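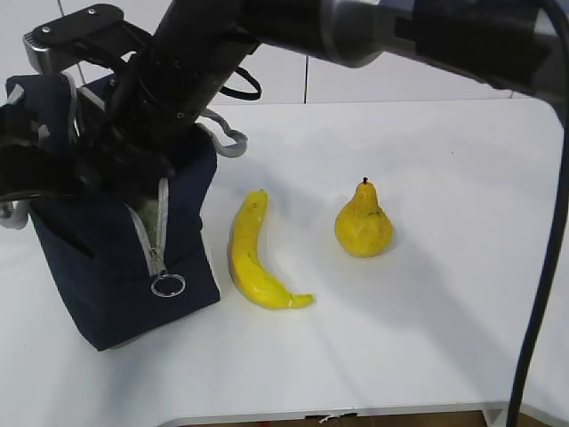 A navy blue fabric bag on a white tabletop.

FOR IMMEDIATE RELEASE
August 31, 2006

Adness to Replace Plastic Carrier Bags with Reusable Fabric Bags in All Stores

OREVILLE, Ohio – Adness, the regional grocery and household goods chain, said today that it will stop handing out plastic carrier bags at the checkout and will sell reusable fabric bags in their place. The change starts with 13 stores in October and will reach the remaining nine by the middle of December, bringing in all 22 stores the company operates.

The bags are supplied by Oravec, a maker of canvas and fabric goods that has sold aprons and tote bags through Adness stores for several years. They will be sold under the Utau name and will cost $2.99 each. Customers who return a worn-out Utau bag to the service desk at any Adness store will get a new one at no charge. No receipt is needed.

Adness tested the program at its Custard Road store from March through July. During that time the store offered both plastic and fabric bags, and shoppers who brought their own bag of any kind received a five-cent credit for each one used. By the last month of the test, more than half of all checkout transactions at the store involved at least one reusable bag. The credit will continue at Custard Road and will be offered at every other store on the day that store makes the change.

Paper bags will still be available on request at no cost. Thin plastic bags for loose fruit, vegetables and meat will stay in the produce and meat departments, as these are needed to keep food separate. The pharmacy counters will go on using small paper sacks for prescriptions.

"Our customers have been asking for a stronger bag for a long time," the company said in a statement. "Plastic bags tear, and people end up using two where one should do. We looked at several kinds before choosing this one, and the Custard Road store gave us a good idea of what people wanted – longer handles, mainly, and a bottom wide enough for a gallon of milk and a carton of eggs side by side."

The handles were lengthened twice during the test. The first version could not be carried over the shoulder when full, and the second was found to drag on the ground when carried by children and some shorter adults. The final version falls between the two. Each bag can be machine washed in cold water and should be hung up to dry.

Adness will give away 300 bags at each store on the first day of the change, one per household, while supplies last. Doors will open at the usual time. Stores will also have a collection bin near the entrance for clean plastic carrier bags, which will be sent for recycling. The bins will remain in place after December, and customers may bring in bags from other stores as well.

Checkout lanes will need some small changes. The wire racks that hold plastic bags open will be taken out and a wider packing shelf put in. This work will be done overnight, one store at a time, and no store will close for it. Self-service lanes at the four largest stores will be adjusted so that a customer can set an empty bag on the scale before scanning the first item. Cashiers and baggers will be trained in the week before their store makes the change.

Customers who receive home delivery will see no difference until next year. Delivery orders are packed in cardboard boxes, which drivers take back on the next visit if the customer leaves them out. The company is looking at whether fabric bags could be used for smaller orders and expects to decide in the spring.

Shoppers who need help packing or carrying their groceries can ask any employee, as they can now. Baggers will pack bags brought from home in any size or material, provided they are clean.

A list of stores and starting dates will be posted at each customer service desk and printed in the weekly flyer beginning next month. Questions may also be sent in writing to the Adness main office, care of Customer Relations.

About Adness
Adness operates 22 grocery and household goods stores, 14 of them with pharmacies. The company also runs its own bakery and a distribution warehouse.

About Oravec
Oravec makes canvas and fabric goods for stores, schools and restaurants. Its products include tote bags, aprons, tool rolls and laundry bags.

Media contact:
Adness Public Affairs Office

###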